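Ticket 271: Tischdecke wirft Falten und rutscht
Status: offen
Erstellt von: Soo-ah Maeng
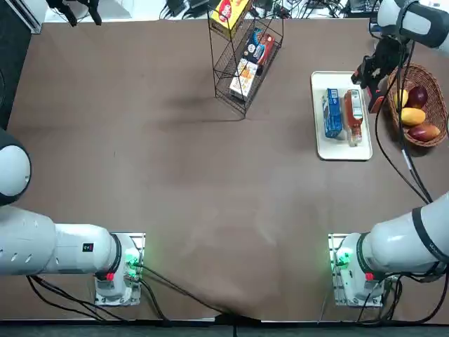
Hallo zusammen, ich melde mich nochmal wegen der braunen Tischdecke von Birex, die wir im April bestellt haben (Artikel 384, die matte). Eigentlich mag ich sie total gern, die Farbe ist super und Krümel wischt man einfach weg! Nur glatt liegen will sie nicht. Hinten bei den Lebensmitteln und dem Obst stört mich das nicht weiter, aber vorne in der Mitte, wo die schwarzen Kabel über die Kante laufen, ist sie knittrig, und genau da bleibe ich beim Abwischen dauernd hängen.

Was ich schon probiert habe:
Über Nacht mit Büchern beschwert. Am Morgen schön glatt, nach 11 Tagen wieder wie vorher.
Lauwarm geföhnt, mit einem Geschirrtuch dazwischen. Hat ein bisschen geholfen, aber die Decke wandert trotzdem nach vorn.
Klammern an der Kante: halten nicht, die Platte ist zu dick.

Nachtrag, 19. November 2024: Der Kundendienst von Birex empfiehlt doppelseitiges Klebeband, 12 mm breit. Hat das jemand von euch schon mal wieder rückstandslos abbekommen? Bügeln traue ich mich nämlich nicht. Ich lasse das Ticket so lange offen. Liebe Grüße, Soo-ah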